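Sorting out the parts box, finally

I have been putting this off since we moved the workbench out of the back bedroom. The black parts had been living in four or five old ice cream tubs, none of which had a lid that fitted, and every time I wanted one I ended up tipping a tub out on the floor and scraping it all back in again afterwards. Zainab trod on one in June and that was more or less the end of the tubs.

So the job for the weekend was to get everything into a single container, see how much there was, and then decide what was worth keeping.

The container is a tall clear acrylic box with an open top. I bought it second-hand from Octavio Apaza, who was clearing out a unit in Brirstead and wanted 8 pounds for it. I had been looking at new ones and they were a lot more than that for something the same height. It has a small round hole near the top of the back wall. I thought about covering the hole and then decided it was too high up to matter, as I have no plan to fill the box that far.

I did wonder about getting a set of small drawers instead. Folasade has drawers and swears by them. My trouble with drawers is that I don't label them, and then I have twenty places to look where I used to have one. With a clear box I can at least see what is at the sides without picking anything up.

Tipping the tubs in took no time at all. I had expected the box to be nearly full and had a second one in mind in case it wasn't enough. The pile comes up to roughly the middle, so there is room for more, though I would like there not to be more.

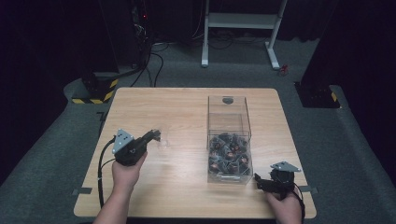
What to keep

The reason there are so many is that I bought a job lot from a seller called Milora a couple of years ago. The listing said 427 pieces. I have never checked that and I am not going to start now. I wanted perhaps a couple of dozen of them for the model railway signals, and buying the lot was cheaper than buying those singly. The rest have sat about ever since.

Adebayo Nwosu came round to look through them, as he repairs old toys and gets through a fair number of small parts. He took 148 away with him in a carrier bag. I know the number because he counted them out twice and insisted on paying for them, which I didn't want, so we settled on him bringing back my good soldering iron that he has had since the spring.

What is left falls into two sorts as far as I am concerned. There are the ones that still work, which stay in the box, and the ones that don't, which go to the tip with the small electricals. I test them a handful at a time in the evening with the radio on. It is dull but not difficult. I have a saucer for the duds and I empty it when I go up to bed.

The table

Several people have asked about the table, so I may as well put it down. It is a square one in light wood, with a pale surface and a fine grain, and I like it for this sort of work because dark parts show up well against it. My old desk was nearly black and I lost things on it constantly.

The floor is dark grey carpet, which is the opposite. Anything that rolls off the table is a matter of getting down with a torch. I have tried putting an old sheet down and it helps, but then I catch my foot in the sheet.

I would like a raised edge on the table at some point, just a thin strip along each side that I can take off again. Uchenna Okonkwo has offered me some offcuts from his shelves, and if they are long enough I will clamp them on and see how it goes before I think about anything more permanent.

Still to do

The tubs need washing and then they can go in the recycling. I have also got a bag of leads from the same job lot which I haven't opened, and that will have to wait until the duds are finished. If anyone near Brirstead wants some small parts for a project, leave a comment and I will put a bag aside for you. Collection only, please, as the post office queue is more than I can face.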